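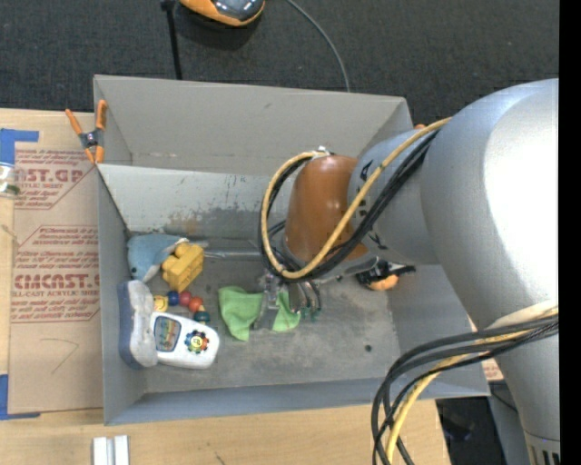 Grosov，9月10日 星期日

外接鼓机录进工程总是晚一点，而且每次晚的不一样，怎么对齐？

Mounir Zerouali

我做 techno，一直是纯软件，今年六月才买了第一台硬件，一台二手的 Vutness 鼓机。声音很喜欢，但是录音这一步把我卡住了。

接法是这样：电脑通过 USB 给鼓机发 MIDI 时钟，鼓机的立体声输出接到 Ritberg 声卡的前两个输入口，录成一条立体声轨。工程里按播放，鼓机跟着走，速度显示也是对的。录完以后放大波形看，第一个底鼓比网格线晚 12 毫秒。我想那就往前拖 12 毫秒，结果拖完以后前面几小节对得上，后面有的鼓点早、有的鼓点晚，听起来和软件里的贝斯一起放的时候低频忽大忽小。

第二次录，开头晚的数值又变了，没有动过任何设置。

已经试过的：
换过一根 USB 线，没区别。
缓冲区调小，开头的延迟变小了一点，但后面还是飘，而且工程里插件一多就开始爆音。
把鼓机设成主机，让电脑跟着它走，更糟，工程速度在小数点后面一直跳。
关掉了声卡的直接监听，没区别，我也知道这个应该没关系，只是试试。

我想问的是，这个飘是鼓机坏了（二手的，卖家说一切正常），还是 USB MIDI 本来就这样？有没有不用花很多钱的办法？我下个月在 Cadwaladr 有一场小演出，想带着鼓机去，现场电脑里还要放几条伴奏轨，如果同步不稳就很麻烦。

补充一下，鼓机单独播放，不接电脑的时候，自己录自己是很稳的，每个底鼓的间隔都一样。

Myfanwy Wynne

你最后补充的那句最有用。鼓机用内部时钟录出来间隔一致，说明机器的音序器没有坏，问题在它收到的时钟上。你遇到的是两件事，要分开处理。

第一件是固定延迟。电脑发出时钟，鼓机收到，鼓机发声，声音经过声卡的模数转换再回到工程，这一圈需要时间。在设置不变的情况下它应该基本不变，可以用补偿抵消掉。

第二件是抖动。MIDI 时钟是一串间隔很短的消息，每四分音符 24 个，鼓机靠这些消息的间隔推算速度。电脑忙的时候，有的消息会晚发一点，下一个又赶上来，鼓机就跟着忽快忽慢。补偿管不了这个，因为每一下的误差不同。你往前拖整条轨只修了第一件，所以后面还是乱的。

顺便说，每次开头的数值不同，多半也是抖动造成的。你量的是第一个底鼓，而第一下恰好最不可靠，很多机器收到开始命令以后要等到下一个时钟消息才真正起步。所以不要拿第一下当标准，从第二小节开始量。

我自己在家录鼓机的顺序是这样的，你可以照着来一遍：

先新建一个空工程，不放任何插件，只有一条录音轨。速度设成你那首歌的速度，整首不要有速度变化。

鼓机上编一个最简单的底鼓，每拍一下，音色选起音最硬的，滤波、失真、混响全部关掉。摇摆（swing）也要归零，二手机器经常带着上一个人的设置，有些机型的摇摆存在全局里，不在节奏型里，换一个节奏型还在。这一条请一定检查，我在别人的机器上遇到过，查了一晚上同步，最后是摇摆没有归零。

录 2 分钟。放大波形，从第二小节起随便挑十来个底鼓，记下每一个和网格线差多少。如果都差不多，就是固定延迟，把中间那个值填进软件的外部乐器延迟补偿里，以后就不用手动拖了。如果这些数上下跳得很明显，再往下看。

把同样的测试在你平时那个装满插件的工程里再做一次。空工程里稳、满工程里跳，问题就在电脑的负担上。这种情况先把软件音源的轨道冻结或者导出成音频，再去录鼓机。缓冲区不用追求最小，录的时候你并不需要靠监听演奏，鼓机是自己走的，缓冲区大一点反而稳。只要补偿值是在同一个缓冲区大小下量的就行，改了缓冲区就要重新量。

空工程里也跳的话，就不要让 USB 传时钟了。Vutness 我没有用过，你看看背面有没有五针的 MIDI 输入口，或者 3.5 毫米的模拟同步输入口。有五针口的话，看你的 Ritberg 有没有 MIDI 输出，型号不同，有的有，有的没有。从声卡的 MIDI 口走，通常比鼓机自己的 USB 要稳一些，但也要看驱动，测了才知道。

如果有模拟同步口，那是最好的办法，也几乎不花钱。在工程里建一条音频轨，放一串很短的脉冲，从声卡一个不用的输出口送到鼓机的同步输入。脉冲是音频，走的是声卡的采样时钟，和工程里的其他声音是同一个时间基准，抖动小到可以不管。要注意三点：这个输出口绝对不要接到音箱或者耳机上，脉冲很响很刺耳；输出电平要够，不够的话鼓机会漏拍；每拍几个脉冲要和鼓机菜单里的设置一致，不一致的话鼓机会以一半或者两倍的速度走，一听就知道。

还有一个完全不用同步的办法，只适合录音，不适合现场。你的鼓机内部时钟很稳，那就在鼓机上把速度设成和工程完全一样，让它自己跑，录进来以后把整条音频的第二小节对准网格。两台设备的时钟总有一点点误差，一首歌录到最后可能会差出去一些，所以分段录，每段录长一点，再按段对齐。我的旧歌很多是这样做的。

演出的话，带电脑上台就用模拟同步。没有模拟同步口，就考虑把伴奏轨里最怕错位的东西（底鼓、贝斯）都交给一边来出，要么都在鼓机，要么都在电脑。铺底和人声采样错开几毫秒，观众听不出来。底鼓和底鼓叠在一起错开几毫秒，就是你说的低频忽大忽小。

仓库里的贝斯手

别搞那么复杂，录进来切片量化就完了。我录什么都是这样，全选，按瞬态切开，吸到网格上，十秒钟的事。软件都有这功能。

现场的话不要同步，手动起拍，练练就行了。以前放唱片的人也没有同步。

Mounir Zerouali

谢谢两位。

先回贝斯手：切片我试过，底鼓可以，但是踩镲和底鼓混在一条立体声轨里，镲的尾音被切断，有咔嗒声，加了淡入淡出还是能听出来。而且鼓机里有几个节奏型是故意往后拖一点的，一吸全没了。

Myfanwy，我照你的顺序做了。摇摆确实不是零！在全局菜单第二页里，节奏型页面显示的是零，所以我一直没往那边看。归零以后在空工程里录，好了很多，但是还有一点跳，最大和最小的相差 2 毫秒。满工程里还是不行。

背面有一个标着 SYNC 的小口，我一直以为是接踏板的。说明书上写可以选输入还是输出，出厂默认是输出。声卡后面还空着两个输出口，我手上只有大三芯的线，得去买一根转 3.5 毫米的。有两个问题：转接线要买单声道还是立体声的？脉冲用什么做，有现成的采样吗？

Myfanwy Wynne

线先看说明书。多数鼓机的同步口认的是插头尖端，单声道就可以，但有的机型用立体声口，尖端是时钟，环是启动停止，这种插单声道插头会把环接地，有可能不启动。说明书里应该有一张插头的小图。声卡那一边如果是平衡输出，大头用单声道的还是三芯的，也要看声卡说明书允不允许。

脉冲自己做就行，画一个极短的方波，导出来按需要的间隔复制满整条轨。不要在这条轨上加任何效果，也不要让它经过总线的限制器。鼓机菜单里记得先把那个口改成输入，再插线，不要反过来。

第一次试的时候音量从小往大推，推到鼓机刚好开始走，再往上加一点，停在那里。用笔把旋钮的位置标出来，到了 Cadwaladr 就不用重新找。如果声卡的那个输出是跟着主音量旋钮走的，换一个不受主音量控制的口，要不然演出的时候一拧主音量，鼓机就停了。

仓库里的贝斯手

他说得对，镲混在一起是不好切。你的鼓机有没有分轨输出？有的话底鼓单独走一路，会省事很多。

Mounir Zerouali

没有分轨，只有立体声输出和耳机口。不过可以把底鼓声像打到最左、镲打到最右，等于两条单声道，这个我回头也试试。

线买到了，三芯那种，说明书上的图画的是尖端时钟、环启动。我现在只用了时钟，鼓机先按好播放等着，脉冲一来就走。满工程录了 10 分钟，从头到尾放大看，跳动在波形上已经看不出来，只剩固定延迟，填进补偿里就对上了。和贝斯一起放，低频也正常了。

剩下一个小问题，工程停下来再从中间播放，鼓机不会回到第一步，要手动停一下再按播放。录音无所谓，演出可能会有影响，我看看把环也接上能不能解决。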